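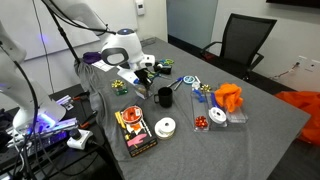 Witold Zalewska wants to know why we can't just post the Christmas parcels in December like everyone else, and whether the October deadline is "a scare story left over from last year". Fair question Witold. Short answer, no. Long answer follows, sorry, typing this between the dentist and the school run.

**Parcels going abroad: the dates and the fuss**

Sea post goes first. Anything heavy, anything for the Valer lot, wants to be at the Vukthorpe counter by the end of October. Air post you can leave till late November. After that you're paying for courier and it's eye-watering, I sent one pair of slippers last year and the postage was more than the slippers.

Customs forms. Please, please fill them in before you get to the counter. The queue was out past the bakery last time and half of it was people trying to remember what was in the box. Write what the thing is. "Gift" won't do. "Knitted hat, wool" will do. Put a value on it, even if you made it yourself and think it's worthless. Your own phone number as well as theirs.

Wrapping. I know it's lovely to do it properly but parcels do get opened, and then it's tape over torn paper at the other end. Mrs Jasińska sends hers flat, paper folded on top and a bit of ribbon tucked in, and her sister wraps them when they arrive. Bit of a cheat but it works. If you must wrap first, no bows on top, they get squashed. Tissue is fine. Glitter card sheds on everything, ask my car.

Boxes: reuse them by all means, but cover up ALL the old labels. One of ours from last winter had an old barcode on the bottom and came straight back to Vukthorpe after 17 days. Address went to the wrong side of the village as well so it sat in somebody's porch. Brown tape, not the clear stuff that lifts when it's cold. And a slip of paper inside with both adresses on, in case the outside gets wet.

Things not to send, as it comes up every year:

- perfume, aftershave, nail varnish
- anything with a loose battery in it
- cheese (you know who you are)
- cash in cards

Home-made jam is allowed to some places and not to others. Check before you pack it. I've had two different answers for the same country so get it in writing if you can, or send biscuits.

Shared box for the twinning families is on again. We did 3 boxes last year and there's room for a fourth if people get on with it. Bring things to the hall any morning before eleven, name of the family on a label, nothing bigger than a shoebox. Last years postage came to £1447 all in, which the raffle didn't quite cover, so a pound or two in the tin when you drop off would be a help. The tin is the Doltia biscuit one by the door. It is not for biscuits.

Witold has since written back to say he'll risk the first week of December. Good luck to him. Everybody else, end of October for sea post, forms filled in, old lables covered.

Hall key is with me till four, then next door.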